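Reading > Short fiction > Pristberg stories
Latest Archive Submit About
14 comments 62 shares

The White Room

The paint was called Zotine and it came in five-litre tins. My sister had chosen it from a card with sixteen whites on it, most of which looked the same to me, and then she had gone back to Blöndal for the winter and left me with the brushes.

The room was at the back of the building on Skoltent Street, up one flight. It had been a tailor's, then a place that sold stamps, and the walls had the outlines of shelves on them in a brown that came through the first coat and most of the second. I worked from the window side towards the corner. In December the light in Pristberg is gone by half past three, and I painted the last hour of each day by a lamp on the floor, which made every brush mark look like a ploughed field. In the morning they had gone again.

I had 600 left from the sale of the van. The paint took some of that, and the table took more.

I had measured the space for the table at 1640 and written it on the back of the paint card. The man at the yard read it as 1614. I didn't find out until I had got it up the stairs, on my own, one step at a time with a blanket under it, and stood it in its place. There was a gap at the end that I could put my thumb in. I rang the yard. He said he had the card in front of him and it said 1614. I said it said 1640. We went on like that for a bit and then he said he could take it back if I brought it down, and I looked at the stairs and told him it would do.

I pushed it hard against the back wall and gave the gap to the side where the door was. From the chair you didn't see it. What you saw was white top and white wall, and a thin line where the one met the other. When I was tired the line went away altogether.

My sister rang in the evenings.

"Is it up?" she said.

"It's up."

"What does it look like?"

"White," I said.

She wanted to know whether it was warm or cold, because the card had said warm. I told her it depended on the lamp. She said that wasn't an answer. I could hear plates behind her, and a tap running, and somebody else's radio.

The mark I noticed after the third coat had dried. It was high on the back wall, a bit to the right of the middle, very small and dark. I thought it was a fly and waved a cloth at it. Then I got up on the steps and it was a hole, or the head of a pin that had gone in crooked - I couldn't get a fingernail under it. I put filler over it and painted the filler. Two mornings later it was there again, the same size.

I asked the woman from the stamp shop about it when I met her at the tram stop. She had moved her business to her front room and said it was better for her knees. She thought for a while and said there had been a calendar. It had hung there before her time, she said, and she'd left it up because she liked the pictures, and it had stayed on the same month for nine years.

"Which month?" I asked.

She couldn't remember. There had been a lake in it.

I went back up and sat at the table with my coat on. The radiator was ticking but hadn't got anywhere yet. I had meant to fill the hole again and I had the knife out ready, and the little tub with its lid off. The wall went up a long way above the table, all of it the same. I looked at the mark until the phone rang.

"Have you finished?" my sister said.

I put the lid back on the tub and told her I had, near enough, and she said good, she was coming on the early train and I should leave a window open for the smell.
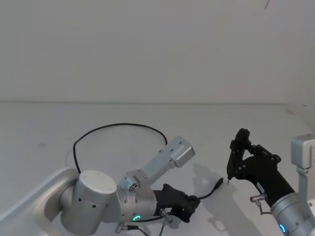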